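The depth filter rewrite is in, and I am way too happy about it

6 June 2025

Quick update on Umeck, the small two-arm control stack I've been building on top of the Brilent planner. For weeks my weak spot has been wicker. Light leaks through the weave, the depth estimate goes full of holes, and the planner decides a basket wall is something you can drive a finger through. Not great! 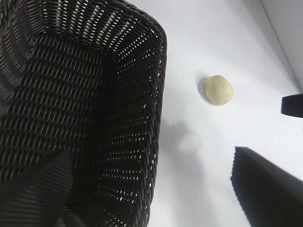

So I stopped trying to patch the depth map. The new node fits a closed shell to the basket from the rim down and hands that to the collision checker, holes ignored. It took me 35 lines to replace a filter I'd been nursing since last August, and I deleted the old one with real joy.

The wrist view still does the fine localization, but it only gets a vote once the side view has agreed on which blob is the target.

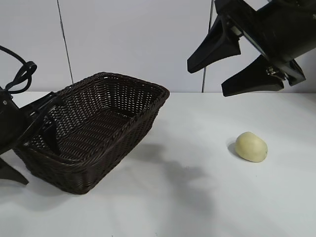 Arm-to-arm reservations are the other big change. Each arm now claims a chunk of space before it moves, and the claim shrinks as the motion plays out. With the left finger down inside the basket and the right gripper open over the table near the potato, the old code would have locked the whole workspace for one arm. Now both keep their claims and the planner routes around them. Replanning runs at 20 Hz, which is plenty for potatoes.

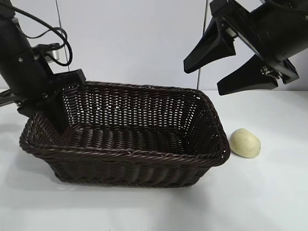
Left gripper in the basket, right one open, potato on the table just past the rounded corner.

I also wrote a replay tool (finally!). It scrubs through every camera on one clock and draws the planner's shell over each view. I've pushed 2,654 logged frames through it so far and found 8 where the shell and the rim disagreed, all of them close-ups.

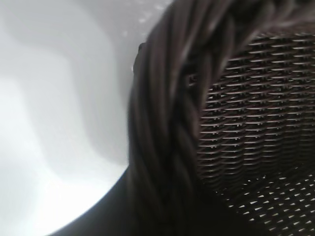
Up close there's very little rim to fit, so the node now keeps its last good pose and widens the margin until it has more to work with. I'd love to do something smarter with the twist of the braid, which is a lovely texture to track if you can get it in focus.

The code is on the Fladamville branch. The Chiriac gripper driver needs a rebuild first, and the config key is now shell_margin, so old config files will complain. Next up is the handover logic, and I already have a page of notes on it.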